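El grupo de manipulación del Instituto Técnico Odukoya prepara su ejercicio de bebidas para la muestra interescolar de Zivville

28 de noviembre de 2024

El grupo de estudiantes que dirige Uchenna Nnaji en el Instituto Técnico Odukoya trabaja desde octubre en una tarea de manipulación con dos brazos: sujetar una lata de bebida, levantarla y llevarla hasta la posición de vertido sobre un vaso de plástico. El ejercicio se presentará en la muestra interescolar de Zivville, en la categoría de manipulación de objetos domésticos.
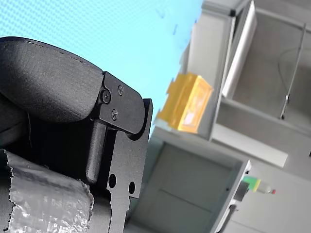 El reglamento concede a cada equipo 6 intentos y puntúa por separado el agarre, el traslado y la orientación final del objeto. Una lata volcada anula el intento completo. La organización permite modificar soportes y muñecas, pero exige que los planos de las piezas propias se entreguen antes de la inspección técnica.

El montaje combina dos efectores distintos. El brazo izquierdo lleva una mano negra de varios dedos y el derecho, una pinza mecánica. Las muñecas incorporan piezas verdes diseñadas por los alumnos - la de la izquierda va ya por la versión 3.
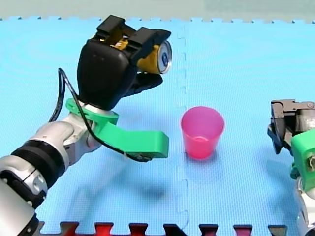

**Departamento de Automatización y Robótica · Grupo de Manipulación**

La orientación horizontal de la lata es la fase que más tiempo de ajuste ha consumido. Si los dedos cierran con poca fuerza, el cilindro gira sobre su eje durante el movimiento; si cierran con demasiada, la pared de aluminio se deforma y cambia el diámetro que espera el controlador. El equipo fijó un límite de corriente por dedo y lo registra en cada repetición.

"El vaso pesa muy poco y cualquier roce lo desplaza. Preferimos una trayectoria más lenta y con margen lateral", explica Nnaji.
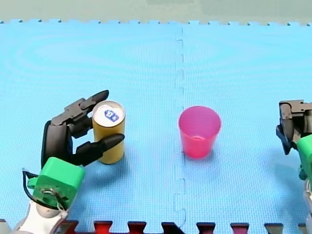
La aproximación se realiza desde el lado izquierdo, con la lata de pie sobre la superficie de espuma. Los alumnos teleoperan los brazos, guardan las trayectorias y descartan las que presentan pausas largas o correcciones bruscas. El objetivo es reunir 1000 demostraciones válidas antes de entrenar la política definitiva. En la última evaluación interna, con una versión preliminar, el agarre se completó en unas 80 de cada cien pruebas.

Los fallos restantes se concentran en el contacto del pulgar con la base de la lata. Para reducirlos, el grupo ha modificado el orden de cierre: primero el pulgar, después los dedos centrales y por último el superior.

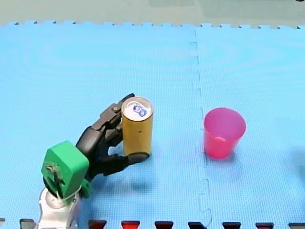
## Próximos pasos

El grupo repetirá la evaluación con la nueva secuencia de cierre y con vasos de otro diámetro. La empresa local Gruvell ha cedido material de taller, y el centro Plindmont participará como equipo invitado en un ensayo conjunto previo a la muestra. Los planos de las muñecas se entregarán a la organización junto con la memoria técnica - falta por cerrar el capítulo de cableado.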